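The Night Shift at Boychuk

I took the job at Boychuk in October, when the leaves had already come down off the hill behind Prundness and my sister's spare room was starting to feel very spare indeed. The ad said "patient person wanted, evenings." I had raised two children and a parrot, so I figured I had the main qualification covered.

What they wanted was somebody to teach the arm. They called it teaching, anyway, though it was closer to what my grandmother did with me and pie crust, which was to stand behind me and hold both my wrists until the thing was done. You took the handles, you moved, the arm moved along with you, and the little camera down by its fingers took it all in. When you finished you pressed the green pedal and that was one. A good evening was 13. The folks at Datberg, who were paying for all this, wanted 530 before the winter, and they wanted them from ordinary people doing things the way ordinary people do them.

I was slow at first, and I apologized to it a lot. The woman who trained me (she had a cold the whole week, poor thing, and a thermos the size of a fire extinguisher) told me not to worry about the slow ones. She said to worry about the ones where I got impatient, because it would learn that too, and then there'd be an impatient machine in somebody's kitchen with my name on it, so to speak. I thought about that on the bus all the way home. I thought about how I'd slammed cupboards for most of a marriage, and who had been standing around small and quiet, taking it in.

So I began to do things nicely. I folded the towels on the table as if company were coming. I set cups down without a clink. When I fumbled, I went back and picked the thing up again at the same easy pace, and I kept those ones in, pedal and all, since Bronano (that was the name of the program, don't ask me why) had a box you could tick for "recovered." I ticked it with more pride than I can tell you.

Then we moved on to chairs.
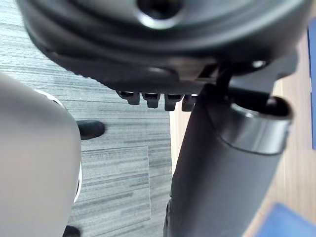 The chair evenings were the ones I had been dreading, to tell the truth, on account of how a chair has no good place to take hold of it. Towels forgive you. With a chair you have to go in low and slow and think about where your fingers will end up, and I would watch the camera's picture on the screen beside me and feel my own shoulders creep up to my ears. It was a different country down there. All that black plastic overhead like the belly of a ship, and the little row of tabs hanging off the edge, and the pale finger sitting huge and blurry beside the post, with the gray striped carpet behind it. I had sat in chairs for sixty-odd years without once looking one in the underside. I brought the finger in a hair at a time, and I talked under my breath the way I used to with the babies at bath time, there we go, nearly, mind your head.

I did 8 that night and threw out 2. The woman with the thermos read over my sheet and said she'd never seen anybody throw out their own before, and was something wrong with them? I told her I'd been thinking about the bus and hurrying, and I didn't want it picking that up from me. She wrote something down and poured me some of her tea.

When I got in, my sister was asleep and the kitchen was dark. I hung up my coat, put the kettle on, and got a cup down for the morning. I closed the cupboard with two fingers, slowly, all the way to the wood.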